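4.2. Manipulación de recipientes de rejilla

Para esta parte de la evaluación del kit Braravura, que la firma Miten nos cedió en agosto, quisimos detenernos con cierta calma en las cestas de alambre, un objeto humilde y muy querido en nuestro laboratorio, que suele poner en aprietos a la percepción de corto alcance. La cámara de muñeca incluida en el kit observa el recipiente desde muy cerca, como puede apreciarse en la Figura 3.
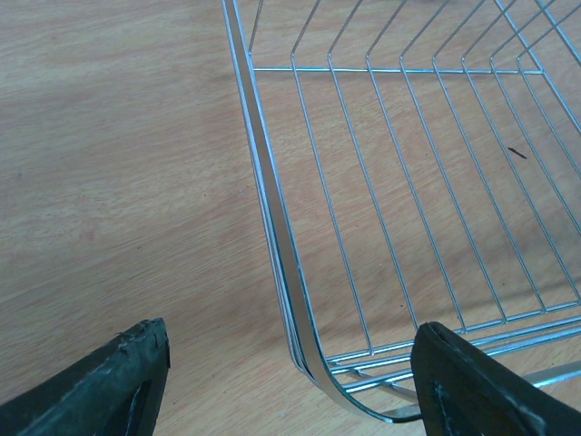 Figura 3. Cesta de alambre plateado sobre tablero de madera clara, vista desde la cámara de muñeca con los dos dedos de la pinza.

Los brillos del metal y las sombras finas que las varillas dejan sobre la madera complican la estimación de profundidad, y agradecemos a Henrike Eichhorn su paciencia al revisar con nosotros cada una de las seis configuraciones de agarre. En cuatro de ellas bastó la calibración de fábrica; las otras dos nos obligaron a repetir el ajuste manual descrito en la sección 3.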